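Home | Topics | How Things Are Made | Glossary | For Teachers

Why Cloth Is the Way It Is

By Glenys Voyle

Cloth is made of threads. Threads are made of fibers. A fiber is a very thin, long piece of material, thinner than a hair in most cases. Some fibers come from plants, such as cotton. Some come from animals, such as wool. Others are made in factories from oil.

One fiber is weak. You can break it with two fingers. When many fibers are twisted together they grip each other, and the twist makes a thread. The rubbing force that holds them is called friction. If you untwist a piece of yarn and pull, the fibers slide apart. 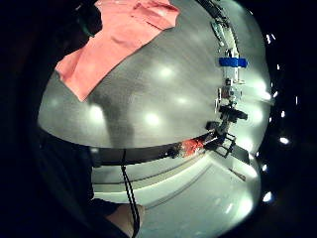

WEAVING AND KNITTING

There are two main ways to turn thread into cloth.

Woven cloth is made on a loom. One set of threads, the warp, is stretched tight along the loom. A second thread, the weft, passes over and under the warp from side to side. Woven cloth does not stretch much along its threads. It does stretch if you pull it corner to corner, and this direction is called the bias.

Knitted cloth is made of loops. Each loop is pulled through the loop before it. When you pull on knitted cloth the loops change shape, and when you let go they move back. Most socks and sweaters are knitted.

The weaving mill at Plellside has 29 looms. A Nwachukwu loom, the largest type there, passes the weft across 400 times in one minute. The warp for a single roll of shirt cloth takes six hours to set up, and the roll is 243 feet long when it comes off. 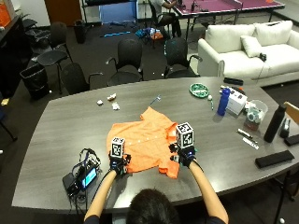 The number of threads in one inch of cloth is called the thread count. A high count gives a smooth cloth with very small gaps. A low count gives an open cloth that lets air through easily. Both the size of the thread and the space between threads matter, so two cloths with the same count may feel different.

Creases form when fibers are bent and stay bent. Cotton fibers take in water, and water lets the tiny parts inside the fiber move. If cotton dries while folded, those parts settle in the new position. An iron uses heat, and often steam, to move them again. Wool is springy and holds fewer creases.

Some cloth has a pile. Pile is a layer of short fibers or loops that stands up from the surface. It traps air. Heat moves slowly through trapped air, so the cloth feels warm. On a towel the pile has another use: it gives water more surface to cling to.

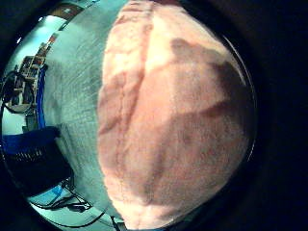

NELTBY, February

The Darnari dye works in Neltby colors yarn before it is woven. The yarn is washed first to remove grease and wax. It then goes into a tank of hot water and dye. Dye is different from paint. Paint sits on top of a surface, while dye goes into the fiber. After dyeing, the yarn is rinsed until the water runs clear.

Words to know
Bias: the slanted direction across woven cloth.
Pile: the raised layer on some cloth.
Warp: the threads held tight on the loom.
Weft: the thread that crosses the warp.

Last updated: Nov 21, 2022

Contact us | Copyright | Back to top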